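A word about lint, and the shower rooms at Bakton

I went swimming on Sunday and came home with a news story, so the swim wasn't wasted. (My backstroke was. Moving on.)

The public pool at Bakton has stuck little round labels on its swimsuit spinners, the machines by the lockers that whirl the water out of your suit before you head home. The labels say "Spin first, dry on air" and they come from a tiny outfit called Fellach, which has been trying to get people to stop putting half-soaked things into tumble dryers. I read mine while waiting for my turn, then I read it again because the woman ahead of me had four suits to get through, and by then I was hooked!

So I wrote to Fellach and they wrote back the same evening, very cheerful, with a long list of where the labels have gone so far. The pool at Bakton was the first. Next came the laundromat in Huvard, the one with the orange benches, and after that a campground at Vincze that has a single spinner and, I'm told, a line for it every morning in summer. They've printed 1000 labels and handed out 833 of them. The rest are in a shoebox, and they'd love to see the bottom of that shoebox before December.

The idea couldn't be much simpler. A dryer spends most of its energy turning water into steam, and a spinner just flings the water out, which takes far less power and a couple of minutes. Whatever you spin out, you don't have to heat. And if you then hang the stuff up, you've skipped the dryer completely. I knew this in the way I know I should floss. Seeing it on a sticker at eye level with wet hair in my face is what got me to do it.

Do the labels work? Well, it's early. The laundromat in Huvard has let Fellach put up a sheet of paper where people can make a pencil mark if they spun their load and took it home to hang. The sheet has space for 50 marks and they're on the second one now. I wouldn't call that science and neither would they – somebody has drawn a very nice duck in one corner – but it's more than I expected from a machine most customers used to walk straight past. Vincze doesn't have a sheet yet. They've asked for one that can stand getting rained on.

There was a bit of grumbling too. A regular at the pool told me the labels are one more thing telling her what to do, and she already gets that from the lane signs. Fair enough. Fellach says they kept the wording down to five words for that reason, and they threw out an earlier version with a cartoon sock on it that seemed to be scolding people. I asked to see the sock. They said no.

A few practical bits if you want to join in. The labels are free, but you need to ask whoever runs the machine before you stick one on, and Fellach will send a short letter you can hand over if you're shy about asking (I am, I used the letter). They peel off clean from metal and from painted surfaces, less so from that rough plastic you get on older spinners, so try a corner first. They're fine with splashes. And please don't put them on dryers! Two people already have, and the message makes no sense there.

What they'd like next is apartment buildings with shared laundry rooms. Plenty of those have a washer and a dryer and no spinner at all, so Fellach is working on a second label for the washer, nudging people to pick the faster spin setting. The wording isn't settled. I sent in a suggestion that ran to 14 words and got a kind reply.

My own building has one washer, one dryer and a window that sticks, and I've been hanging my shirts in the bathroom for a week now. They take until the next morning, a bit longer if someone in the household showers like it's a hobby. I've learned to give everything a good shake first and to leave a gap between pieces, and the towels get the spot nearest the door. Jeans I haven't cracked. If you have, write in and tell me how.

The labels at Bakton are staying up through the winter, by the spinner on the left as you come in from the showers.

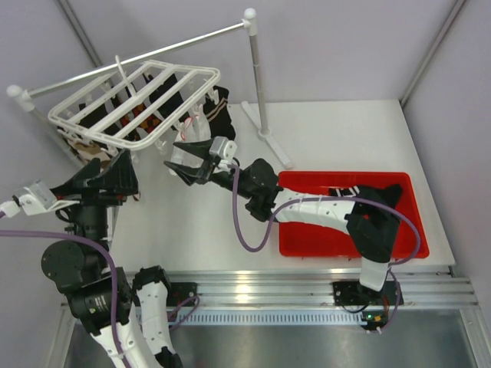 Laundry on a drying stand, with a clip hanger hooked over the bar.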